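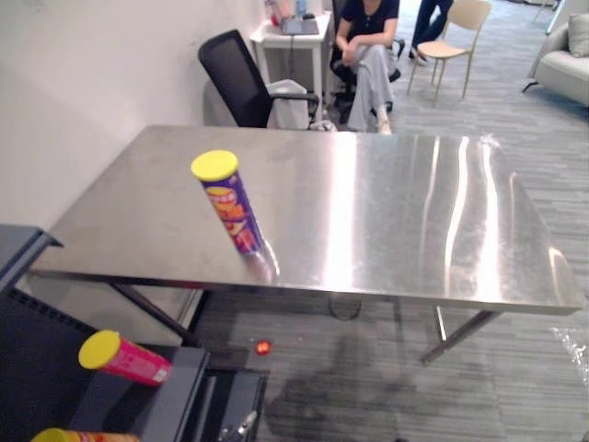 I finally made it to the open day at the Pondville robotics workshop on Tuesday, after missing the last 3 (the bus from Flidthorpe is no friend of mine), and I stayed far longer than I meant to!

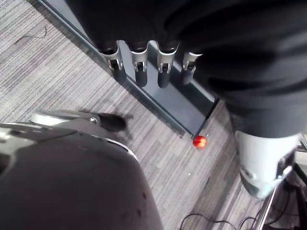 Robot hands were what I'd really gone for, and I could have watched them all afternoon. I hadn't expected the clothes – one arm was done up in black fabric, with silvery fingers poking out underneath and dark rounded tips on the ends, rather like a smart pair of gloves. I'm already hoping to go to the one at Brolotthorpe.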